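3.2 Lens Handling and Drying Protocol

Participants in both arms wore their assigned lenses on a daily-wear schedule and removed them each night. The multifocal silicone hydrogel lens (Navemus) and the single-vision control (Tunance) were supplied in identical unmarked vials, and the same peroxide-free multipurpose solution was dispensed to everyone. Lens power was chosen from the spectacle refraction after vertex correction, and the add was selected according to the fitting guide for the multifocal design. One change of power per eye was allowed at the dispensing visit. After that visit the prescription was fixed.

Handling instructions were given in writing and repeated aloud by the study optometrist. Participants washed their hands with an unscented liquid soap, rinsed under running water, and dried their hands before touching a lens. The drying step received separate attention in this study. Fibers carried from the fingertips to the lens are a known source of foreign-body sensation on insertion, and they can be mistaken for deposits when a lens is later examined at the slit lamp. Textiles used for hand drying were therefore classed by surface type (Figure 2): looped or raised pile, flat weave, and disposable paper. The class was entered at each visit from the participant's own report of what was used at home.
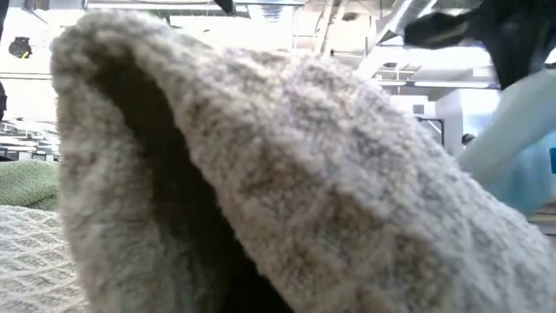

Figure 2. Thick towel with looped pile, raised-pile class.

Participants were not asked to change the type of towel they owned. We considered supplying a standard lint-free cloth to all homes but decided against it, as the aim was to measure comfort under ordinary conditions of use. The only restriction was that fabric softener should not be used on the hand towel during the study. Compliance with this restriction was self-reported and is treated as a limitation in Section 5.

3.3 Outcome Measures

The primary outcome was end-of-day comfort, rated on a visual analog scale from 0 to 100 after the lenses had been worn for at least eight hours. Insertion comfort was rated on the same scale within two minutes of placing the second lens. Ratings were collected on paper diaries and transferred to the database by double entry, with mismatches resolved against the original page.

Secondary outcomes were binocular near acuity at 40 cm, non-invasive tear breakup time, and the number of discrete surface particles seen on the front surface of the lens under diffuse illumination. Particles were counted within the central 8 mm zone, before the lens was touched or rinsed. A particle was classed as a fiber when its length was at least five times its width. Particles that moved freely with the blink were counted once, at their first observed position. Examiners were masked to lens assignment but could not be fully masked to lens design — the concentric zones of the multifocal are faintly visible in retroillumination — and we therefore limited this examination to diffuse light and had it carried out before any other slit lamp procedure.

3.4 Statistical Analysis

A sample of 91 participants was enrolled. The calculation assumed a standard deviation of 25 points on the comfort scale and allowed for the loss of two participants in each arm. Comfort ratings were analyzed with a linear mixed model, with lens type, visit, and textile class as fixed effects and participant as a random intercept. The interaction between lens type and textile class was retained only if it improved model fit by the likelihood ratio test. Particle counts were overdispersed and were modeled with a negative binomial distribution. Both eyes contributed to the particle analysis, with eye nested within participant.

Diary entries made after fewer than eight hours of wear were excluded from the primary analysis and restored in a sensitivity analysis. Missing entries were not imputed. Where a participant reported more than one type of towel in the same period, the type with the most prominent pile was assigned, on the reasoning that fiber transfer would be governed by the surface most likely to shed. Raised grid patterns were placed in the raised-pile class whenever the ridges carried loops or standing fibers, and in the flat-weave class when they did not. Two examiners assigned the classes independently, and disagreements were settled by joint review before the data were unmasked.

Wear time was entered as a covariate in a separate model, as participants with poor insertion comfort may also remove their lenses earlier in the day. Room humidity at the visit was recorded but not included, given that all visits took place at a single site (the Trero clinic) under controlled ventilation.
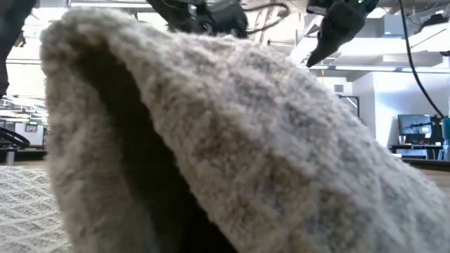 4. Results

4.1 Participant Flow

The last follow-up visit was completed in November. Baseline age, spherical equivalent refraction, and previous lens experience were similar in the two arms. Withdrawals were attributed to scheduling conflicts, and no lens-related adverse event led to discontinuation. All participants who attended the dispensing visit were included in the analysis of insertion comfort.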